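Drehständer Skellia von Clostora, weiß, Draht, für Fliegen und Krawatten

Bewertung: 4 von 5

Vorab: selbst bezahlt, kein Testmuster, kein Gutschein. Seit April in Gebrauch, also lang genug, um was dazu sagen zu können. Hatte vorher schon zwei andere Ständer, beide weg. Schreib das hier zwischen Tür und Angel, Tippfehler bitte überlesen.

Wofür ich das Ding brauche: Ich verleihe und verkaufe Fliegen. Hochzeiten, Chöre, Abibälle, Kellner. Kleiner Laden, winzige Theke, dazu zweimal im Jahr ein Marktstand. Schwarz geht immer, der Rest ist Saison. Bisher lagen die Fliegen in flachen Schachteln. Sieht ordentlich aus, bis der erste Kunde drin wühlt. Danach Bändersalat. Wer mal Halsbänder mit Häkchen auseinandergefummelt hat, weiß bescheid.

Also was zum Aufhängen. Anforderungen: klein, hell, schwere Sachen müssen nicht dran, aber die Bänder sollen nicht rutschen. Und es darf nicht nach Schmuckständer vom Flohmarkt aussehen.

Lieferung und Aufbau

Karton flach, Füllung Papier, gut. Stange, Fußring, zwei Etagen. Anleitung ein Blatt, Bilder ohne Text, Schritt 3 und 4 meiner Meinung nach vertauscht. Wer die obere Etage zuerst festzieht, kriegt die untere nicht mehr drauf. Hab ich natürlich gemacht. Alles wieder auf, nochmal. Beim zweiten Mal 6 Minuten, Werkzeug keins.

Lack: bei mir eine kleine Blase unten am Ring, sonst sauber. Geruch beim Auspacken deutlich, nach zwei Tagen weg. Trotzdem erst lüften, bevor Stoff drankommt. Satin nimmt sowas an.

Höhe okay für die Theke. Wer davor steht, hat die obere Etage etwa auf Brusthöhe, da greift man gern hin. Auf dem Markttisch etwas niedrig, da stelle ich eine Kiste drunter.

Im Alltag

Die untere Etage hat gebogene Haken. Band drüber, hängt. Schnell, auch mit einer Hand, wenn in der anderen das Telefon ist. Für fertig gebundene Fliegen mit verstellbarem Band ideal. Man hängt sie am Band auf, die Schleife kommt nach vorn, fertig. Dreht sich manchmal weg, dann einmal antippen.

Selbstbinder sind schwieriger. Die sind lang und glatt und wollen runter. Einmal locker um den Haken schlagen, dann geht es. Schön ist anders. Für Selbstbinder würde ich ehrlich gesagt bei der Stange mit Klammern bleiben.
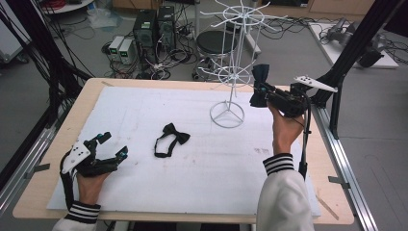 Zur oberen Etage, weil dazu immer die meisten Fragen kommen. Ist anders gebaut als die untere, und ich wollte sie am Anfang gar nicht benutzen. Inzwischen kommen da die Stücke hin, die jeder sehen soll. Die Arme gehen sternförmig von der Stange weg, dadurch hat jede Fliege Platz und man kommt von allen Seiten dran. Schwarze Fliege vor weißem Draht, mehr Kontrast geht nicht, das war für mich der Kaufgrund, nicht der Preis. Beim Aufhängen die Schleife selber anfassen und das Band über den Arm führen, nicht umgekehrt. Am Band gehalten pendelt sie nur rum und man trifft nicht. Und immer einen festen Platz nehmen, zum Beispiel oben nur Schwarz, unten die Farben. Sonst sucht man sich dumm und dämlich.

Standfestigkeit: kommt drauf an. Der runde Fuß ist ein offener Ring, kein Teller. Auf glatter, ebener Fläche gut. Auf Tischdecke mit Falte wackelig. Auf dem Marktstand bei Wind hab ich ihn mit Kabelbinder an der Kiste fest gemacht, hält. 

Was ich lernen musste: gleichmäßig behängen. Alles auf eine Seite und der Ständer neigt sich. Kippt nicht gleich, aber man sieht es. Einfach abwechselnd links und rechts hängen, vorne und hinten, dann steht er gerade. Beim Verkaufen im gleichen Muster abnehmen klappt nicht, die Leute nehmen was sie wollen. Also abends kurz umhängen.

Staub. Ja. Draht ist besser als Regalboden, aber auf schwarzem Satin sieht man nach einer Woche alles. Fusselrolle daneben legen. Feuchtes Tuch nur am Ständer, nie am Stoff.

Wie viel passt drauf? Bei mir hängen im Laden 23 Stück, dann ist Schluss mit hübsch. 40 hab ich probiert, zur Hochzeitssaison, mit doppelter Belegung. Geht vom Gewicht, sieht aus wie Wühltisch. Die hinteren verkaufen sich dann auch nicht, weil keiner sie sieht.

Vergleich

Vorher hatte ich den Turm von Wevomix. Schwarz, schwerer Fuß, steht wie eine Eins. Aber schwarze Fliegen auf schwarzem Ständer, da hängt quasi nichts. Für bunte Ware wär der sogar besser. Außerdem sind dort die Haken so eng gebogen, dass breite Bänder klemmen. Zwei Bänder hab ich mir beim Abziehen angeraut, beide aussortiert.

Dann noch den Holzbaum von Margaritis. Sehr hübsch, war auch teurer. Problem: Das Holz war an den Enden nicht fein genug geschliffen. Satin zieht sofort Fäden. Hab mit Schleifpapier nachgearbeitet, wurde besser, aber dafür kauf ich kein fertiges Möbel. Steht jetzt im Flur mit Schlüsseln dran.

Der Skellia ist von den dreien der leichteste. Vorteil beim Tragen, Nachteil bei Kindern im Laden. Drahtenden bei meinem glatt, hab jedes mit einem alten Nylonstrumpf abgefahren, nichts hängen geblieben. Würde ich jedem raten vorm ersten Einsatz, zwei Minuten Arbeit. Strumpf hakt = Reklamation oder Feile.

Haltbarkeit

Über den Ladentisch sind seitdem fast 2.000 Fliegen gegangen, Verleih und Verkauf zusammen, nicht alle über diesen Ständer, aber die meisten. Haken sind noch in Form. Ein Arm oben war mal verbogen, da ist jemand mit der Tasche hängen geblieben. Von Hand zurückgebogen, seitdem minimal schief, fällt nur mir auf. Lack an der Stelle ohne Riss.

Die Stange lockert sich mit der Zeit. Alle paar Wochen unten nachdrehen. Vergisst man es, eiert die obere Etage beim Abnehmen. Ein Tropfen Schraubensicherung würde helfen, aber dann krieg ich ihn fürn Markt nicht mehr auseinander.

Apropos auseinander: Transport geht zerlegt im Originalkarton. Karton aufheben! Meiner ist inzwischen mehr Klebeband als Pappe. Eine Tasche dazu wäre schön, gibts aber nicht.

Kundendienst von Clostora hab ich einmal angeschrieben wegen der Lackblase. Antwort kam, Lackstift kam auch, Farbton passt nicht ganz. Eher cremeweiß. Hab es gelassen.

Plus
Heller Draht, Ware gut zu sehen
Aufhängen geht fix
Zerlegbar
Nichts zieht Fäden (bei meinem!)

Minus
Leicht, auf unebenem Tisch kippelig
Anleitung
Stange nachziehen
Für Selbstbinder nur bedingt

Einen Stern Abzug für Fuß und Anleitung. Für den Schrank daheim mit drei Fliegen völlig übertrieben, da reicht ein Haken an der Tür. Für Theke, Stand oder Verleih würd ich ihn wieder nehmen, zweiter ist schon bestellt, der kommt ins Schaufenster.

Nachtrag 3. Februar 2020: Zweiter ist da. Ohne Blase, Anleitung immer noch die alte. Fußring sitzt bei dem etwas strammer, musste mit Lappen drehen. Sonst gleich.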